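Intro to Consumer Behavior
Unit 4 handout: Why people keep things they don't use
Instructor: Troels Bech 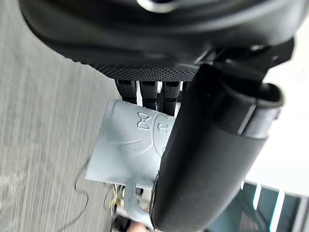
Fig. 1. A mug.

Read this before the Monday, November 6, 2023 meeting. Bring your ownership diary, even if it is not finished.

1. The endowment effect

People tend to ask more money for a thing they own than they would pay to get the same thing. The gap shows up soon after a person is given the item, often within minutes. It has been tested many times with cheap goods such as mugs, pens and candy bars. Cheap goods are useful in this kind of study. Most people have no strong feelings about them at the start, and the price is easy to think about.

The usual setup has two groups. Sellers are given the item and asked for the lowest price they would take. Buyers are shown the item and asked for the highest price they would pay. If ownership made no difference, the two groups should name similar prices on average.

2. Explanations

Loss aversion. Giving up an item feels like a loss, and losses weigh more than gains of the same size. This is the explanation in most textbooks.

Reference prices. Sellers think about what the item costs in a store. Buyers think about what else they could do with the money. Each side starts from a different number.

Attachment. Handling an item, or using it for a while, may make it feel like part of one's own life. This fits household goods better than it fits tokens or tickets.

These can all be at work in the same sale. Savchuk's notes (in the course folder) argue that the second one is underrated. You don't have to agree with him, but know the argument.

3. Case: the Windlow resale survey

Windlow runs a secondhand website for kitchen goods. It sent a survey to 2,193 members and got 1,810 usable replies. Members were asked to price an item they owned and then a matching item owned by someone else.

Problems to note: everyone answered in the same order, members were already people who sell things, and no real money changed hands. Stated prices and paid prices often differ.

4. Terms to know

Willingness to pay (WTP)
Willingness to accept (WTA)
Reference point
Status quo bias
Sunk cost (do not mix this up with the endowment effect)

5. For class

Pick two items from your diary. For each, write down your WTA before you look up a store price, then write the store price next to it. Yurii Savchuk will collect the sheets at the start of the hour. The Stutenar reading moves to next week.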